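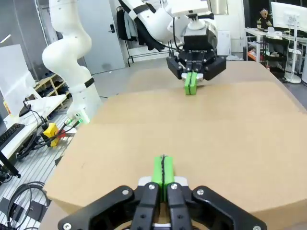 Ikitz平行夹爪套件使用感受：装在双臂上，用了一整个春天

先说结论，省得大家往下翻半天：喜欢，很喜欢，已经打算给下一个项目再买一对。缺点也有，后面会写，有一个还挺烦人的。

背景交代一下。我在Udberg共享工坊里搭一套双臂的小工作站，断断续续搭了很久。目标说出来有点好笑，就是想让它帮忙递料、扶板、翻面，做纸板和轻质板材的手工时能多两只手。工坊的朋友都是自己动手做模型、做包装打样的，切板的时候最缺的就是有人在对面帮着扶一下。人扶久了会累，会走神，会去接电话，机械臂不会（它会急停，这个另说）。

臂是早就有的，末端却一直没弄好。最早用的是自己打印的夹爪，两根指头一合起来就歪，夹厚的东西还行，夹薄的就像用筷子夹粉条，怎么夹怎么滑。后来换了Koslow的气动款，力气是真大，声音也是真大，工坊里有人在录视频的时候我根本不敢开。再说气动的开合基本就是全开和全合，想轻轻捏住一块软板的边，它一下子就给你压出一道印子。那阵子我攒了一盒子带牙印的样板，到现在还垫在桌脚下面。

Ikitz这套是在Antunes论坛的二手区看到有人转让，聊了几句之后自己去买了全新的。一只759元，我买了一对，左右各一只。在电动平行夹爪里这个价钱算很和气了，至少不用跟家里人开会。

开箱和安装

包装朴素得可爱，纸盒，纸托，夹爪本体，指尖，一小袋螺丝，一根线，一张折起来的说明书。说明书只有一面有字，另一面是安装孔位图，比例是一比一的，可以直接铺在转接板上对孔！这个设计我要单独夸一句。以前装别家的末端，孔位图都是缩小了印在角落里，还得拿卡尺自己量自己画，画错了再重新钻。

本体265克，带指尖。对小型桌面臂来说这个重量很友好，装上去之后我把负载参数改了一下，臂的动作没有出现以前那种到位之后还要晃两晃的情况。Koslow那只气动的加上接头和气管，手感上沉得多，臂伸远了以后抬头都显得吃力。

安装过程顺得让人有点不放心。转接板先上法兰，本体再上转接板，线从侧面出来，沿着臂走，用魔术贴扎带捆几处就完事。第一只装了一个晚上，因为边装边看边拍照发给朋友炫耀；第二只装得飞快，装完咖啡还是热的。

要提醒的地方是出线口。它开在本体侧面，如果你的腕部还要挂相机，那一侧就会很挤。我两只都挂了腕部相机，头一回装反了方向，线正好从镜头前面绕过去，画面里永远横着一根黑乎乎的东西。拆下来转个方向重装就好了，可是说明书上真应该写一句的。

还有螺丝。指板上的圆头螺丝出厂时拧得偏松，我跑了几天之后听见有轻微的咔哒声，查下来是有一颗在退。后来全部拆出来点了一点中等强度的螺纹胶再拧回去，之后就安静了。建议到手就做这一步，别学我。

机械部分

连杆做得很扎实。外侧的连杆带着内侧的指板走，开合全程指尖保持平行，这是我买它最主要的理由。最大开口65毫米，我平时要夹的东西，板材边缘、小盒子、胶带卷、尺子，都够用。再大的东西我就让两只臂一起来抱，或者老老实实自己上手。

平行度好不好，用薄东西一试就知道。我拿一张便签纸放在指尖中间，让它慢慢合上，然后往外抽纸。如果两边没贴平，纸会往松的那一侧歪着跑出来。自制的那只每次都歪，Ikitz的这对抽起来是直的，左右两只都是。我当时一个人在工坊里高兴得拍了一下桌子，旁边正在刷漆的朋友瞪了我一眼。

指尖是亮绿色的，特别亮，第一眼觉得像玩具。用久了反而离不开这个颜色了，因为腕部相机里找指尖太方便了。我写的那个很笨的识别脚本，就是在画面里找绿色，找到了就知道指尖在哪儿，合没合上也能看个大概。换成黑色指尖的话，后面是黑的指板，旁边是黑的连杆，光线一暗全糊在一起。不知道设计的人当初是不是这么想的，反正我受益了。

缺点是你工作区里最好别再出现同样的绿色。有一回我把一卷绿色美纹胶带放在桌上，左臂非常坚定地认为那是自己的手指，在那儿对着胶带校准了半天，我在旁边看得又气又想笑。

控制和手感

力度可以在软件里调，分得比较细。我给不同材料建了几个预设，硬纸板一档，软板一档，木条一档，还有一档叫“别捏坏”，专门留给别人借给我的东西。低力度那一端的表现出乎意料地好，合拢的时候很柔，碰到东西以后慢慢加上去，基本没有冲击。对做轻质板材的人来说这比最大夹持力重要太多了，我几乎没有用过最大那一档。

速度也可以调。默认的速度偏快，空着手演示给别人看很帅，真夹东西我都降下来用。降速之后声音也小，是那种低低的嗡嗡声，工坊里放着音乐就听不见了。录视频的朋友终于不再对我翻白眼。

位置反馈是有的，合到哪儿能读回来。我用它来判断有没有夹到东西：如果一直合到底，那就是夹空了，让臂退回去重来。这个逻辑写起来很短，效果却好得很，以前夹空了它还会一本正经地把空气搬到另一边放下，放得还特别小心。

不太满意的是上电之后的归零。每次开机它都要全开再全合走一遍，如果这时候指头中间正好有东西，归零就会不准，而且不报错，就这么带着错误的零点继续干活。我被这个坑了好几次，现在习惯是开机之前先用手摸一下指尖，确认空着再通电。希望后面的固件能加个提示，哪怕闪一下灯也好啊。

软件方面，自带的调试工具界面很老气，按钮小，字也小，不过该有的都有。接口文档写得清楚，示例代码能直接跑，这一点在这个价位真的难得。我把它接进自己的控制程序里，前后改动的地方很少，大部分时间花在给左右两只起名字上（最后就叫左和右）。

薄板和软板

这是我最关心的部分，也是花时间最多的部分。轻质板的边缘往往不齐，切口会掉渣，厚薄也不匀，夹爪从下面捏住边缘往上一立，板子一高就容易往一边倒。人手扶的时候会不知不觉地跟着调，机械臂得你告诉它怎么调。

我的做法是先降低合拢速度，让指尖轻轻碰到板边，停一下，再加一点力。夹持点尽量选在下边缘靠中间的位置，太靠边的话重心一偏，板子就绕着指尖慢慢转起来。指尖的接触面不大，夹小件很灵活，扶大板就有点吃亏，防转动全靠另外一只臂在旁边挡着。所以如果你只有一只臂，又想扶大块的板，建议自己做一副宽一点的指尖换上去。指尖是可以拆的，孔位在说明书那张图上也标了。
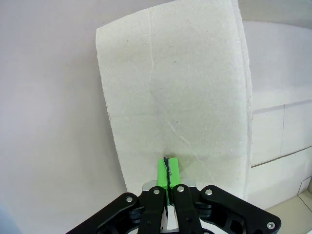 表面容易起皱的软板，夹持力应该怎么定？

从最低一档开始往上加，每加一档就让臂抬起来慢慢左右摆一下，板子在指尖里不再滑动就停，之后再加一小档留余量。定好以后把数值连同材料名字一起存成预设，换了批次或者天气特别潮的时候重新走一遍。边缘容易掉渣的板，开工前用软毛刷把夹持位置扫一下，渣子垫在指尖下面的话，同样的力度也会打滑。

接着说长时间使用。我让它重复做“取板、立起、保持、放回”这一套动作，跑了很多个下午。本体温度一直正常，手放上去是温的。保持的时候如果力度设得偏高，嗡嗡声会变成一种比较尖的声音，调低就没有了，我猜是电机在那儿使劲。反正低力度够用，就没有再去追究。

指尖会脏。亮绿色沾了纸板灰之后变得灰扑扑的，不光是难看，夹持手感会变滑，我那个找绿色的脚本也会开始犹豫。用湿布擦，晾干再用，基本就恢复了。胶水一定不要沾上去，我沾过一次，抠了很久，指尖面上留了个小坑，位置刚好在最常用的地方，心疼。后来给右边换了备用指尖，一袋备用的够我用很久了。

连杆的关节处容易进碎屑。轻质板材那些细小的颗粒到处飞，掉进关节以后开合会有一点涩涩的感觉。我每次收工之前拿气吹吹一遍，再手动让它全开全合走几个来回。没有做防尘的夹爪大概都会有这个问题，但我还是希望Ikitz能出一个简单的罩子，布的也行。

和另外两种方案比一比

自己打印的夹爪：便宜，坏了随时再打一个，改形状特别自由。如果你只是想让臂动起来，或者教孩子玩，完全够了。要夹薄的、软的、值钱的东西，我会劝你早点换。

Koslow气动款：夹得牢，反应快，皮实耐用，它在木工那边表现真的很好，我那只现在就归木工角用，天天夹木条，谁用谁说好。它只是不适合我手上这些一捏就瘪的材料，还要配气源，在共享工坊里拖着一根气管走来走去也不方便。

Ikitz这套正好落在中间，轻，安静，能收着劲儿。它不适合重的东西，也不适合油污大的环境，想拿它去搬金属件的朋友可以跳过了。

装双臂的人要多注意几件事

左右两只的线最好做上标记，我用的是不同颜色的扎带。两只的接头长得一模一样，插反了也能正常工作，然后你让左边张开，右边就把东西扔地上了。别问我摔的是什么。

两只夹爪碰头的区域要留出安全距离。装上夹爪和相机之后，末端比光秃秃的法兰胖出一大圈，碰撞模型一定要更新，连相机外壳和线的弯曲部分都算进去。我先用低速跑，手放在急停上，确认没问题了才慢慢提速。这段时间不能省，再急也不能省！

腕部相机的角度，我的建议是让指尖露在画面下方，上面留出大片地方看工件。刚开始我贪心，想把整个夹爪都拍进去，结果夹爪占了一大半，工件只剩个角。现在的角度调了三次才定下来，定下来之后就用记号笔在支架上画了线，再拆也不怕了。

桌面也值得花点心思。太反光的桌面会让相机里出现指尖的倒影，我的脚本又会多认出一双手来。后来换成哑光的浅褐色台面，对比清楚，掉在上面的小零件也好找。

线缆收纳我还在努力，地上现在仍然盘着好几圈，谁有好办法请在评论里教教我。

值不值

对我来说太值了。以前做一块大样板，切之前要先在群里问谁有空过来扶一下，现在按一下按钮就行，虽然调试它花掉的时间够我请大家扶一百块板（这笔账我选择不算）。重要的是好玩啊，看着它慢慢把一块板立起来，稳稳地停在那儿，那一刻真的会忍不住叫旁边的人过来看。

推荐给手里有轻型桌面臂、主要夹轻薄材料、能接受自己写一点代码的朋友。完全不想碰代码的话，自带工具也可以控制开合和力度，只是玩不出太多花样。

补充几条评论区里常被问到的。备用指尖要另外买，套件里只带一副。线的长度对小型臂够用，臂再大一号就要买延长线，官方店有卖。固件升级要用他们自己的工具，升级之前记得把预设导出来，我有一回忘了，那几档力度全部重新试了一遍。左右两只要升级到同一个版本，版本不一样的时候开合速度会有差别，双臂同时夹一块板就会先后碰到，板子被推歪。

下一步准备做宽指尖，图纸已经画好了，等工坊的打印机排到我。做出来以后会在Antunes论坛的老帖子里更新尺寸和夹板效果，需要孔位图扫描件的也可以去那里找。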